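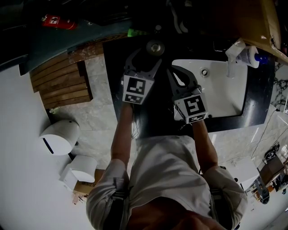 # Chapter 4: The Counter Around the Sink

I learned to clean a washroom from Kylie Prendergast, who ran housekeeping at the Risstead guesthouse back when I was nineteen and thought a sink was clean if it looked white. Kylie had me start at the counter every single time. Not the basin, the counter! I'd reach straight for the bowl (everybody does) and she would tap the stone next to it and wait until I got the idea.

So this chapter starts where she started me. We'll get to basins in Chapter 5 and faucets in Chapter 6, and if you're using this book for the Tosine certificate you'll need all three before the practical. But please don't skip ahead. Most of the marks I take off at a practical are for what happens in the hand's width of counter between the bowl and the wall.

## What collects there

Think about what a guest does at a sink in the morning. Teeth, face, hands, maybe a shave, all of it half asleep. Things get put down wherever there's a flat spot: a tube with a blue cap lying on its side, a little white cap that has gone off without whatever it belongs to, some small green thing at the far edge that you won't be able to name until you pick it up. None of it is dirt. It's all in the way of the dirt, though, and that makes it your first job.

I sort as I lift. Anything that could belong to a guest stays in the room, even if it looks empty to me. I once threw out a tube I was sure was finished, and I heard about it at breakfast from its owner, in front of a full dining room. Loose caps go next to the nearest thing they might fit. Trash is what's already in the trash can, plus wrappers, plus used cotton, and I'd rather you were too careful than too quick.

## Black counters, white bowls

You'll meet this pairing a lot. A black counter with a white basin set into it looks terrific when it's done right, and it's a real pain on the way there, as each half shows what the other one hides. Toothpaste spatter jumps out at you on the black and disappears on the white. A dark hair is the other way around. You have to look at the two surfaces separately, and I do mean look: get your head down over the counter, change your angle, and look again.

Then there's the rim, the line where the bowl meets the counter. On plenty of sinks it reads as a dark edge all the way around, and on a black counter a dark edge can hold a surprising amount of old soap before you notice it. Hemi Kerslake, who taught the evening class with me at Jerkilness, used to make students run a dry white cloth around the rim before they wet anything, then hold the cloth up. There was a lot of groaning on those Thursday evenings.

Corners of the basin come next. A rectangular bowl has four of them, and the front two are the ones people miss, for the simple reason that they're right under your chest when you lean in. Reach back toward yourself. Roll your sleeves up first, too, or you'll be wearing the rinse water for the rest of your shift.

## While you're bent over

Your back matters more than the sink does. I worked 46 rooms a week for a long stretch, and when McPhee (the contract firm I was with then) handed out a worksheet, I sat down with it and got 1,660 sinks for the year I kept count. That's a great deal of leaning! Put your feet apart, bend at the hips, and rest your free hand on the counter when you can. If there's a wooden bench or a step beside the counter, move it before you start, or you'll find it with your shin.

Check the floor by the counter on your way out as well. Gray marble patterns are pretty and they are hopeless for spotting drips.

## Before you read on

Have a go at these with a real sink, your own will do:

- Clear the counter and put everything back where you found it. Time yourself, then do it again without looking at the clock.
- Run a dry white cloth around the rim and write down what came off.
- Stand up straight after each corner and notice where you feel it.

Keep your notes handy, as we'll use them in the first section, which deals with cloths: how many you need, how to fold them, and which one never goes near a glass.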